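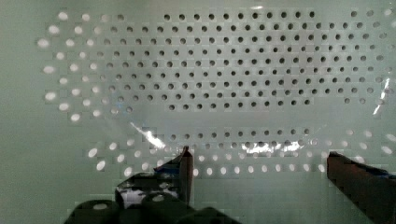

**Ayuba Kyei**
My coach at Tavero says I should fight at 143 for my first amateur MMA bout in August. I walk around at 155 and have never cut weight before. Weigh-in is the evening before, 6 p.m. Is 12 pounds too much for a first fight? I have also been told to sign up with Pidard for the medicals, and they want 100 dollars up front.

**Gemechu Gashaw**
Too much, in my opinion. Ask the promoter if there is a 155 bout open and take that. You will have enough to think about on the night without having been in a hot bath until midnight. My first one was at Kudus Hall in front of 700 people and I was tired before the second round — I had only cut six pounds.

Get the blood work done early. Some results take more than a week and the commission will pull you off the card without them. Ask Pidard whether the 100 covers the eye exam. Mine was billed separately.

**korletey_gym**
depends how much of the 12 is fat. if you have ten weeks you can diet most of it off, no bath needed. bring your own mouthguard

**Ayuba Kyei**
I have seven weeks. I asked, and there is a 155 spot on the same card, three rounds of three minutes. The eye exam is extra.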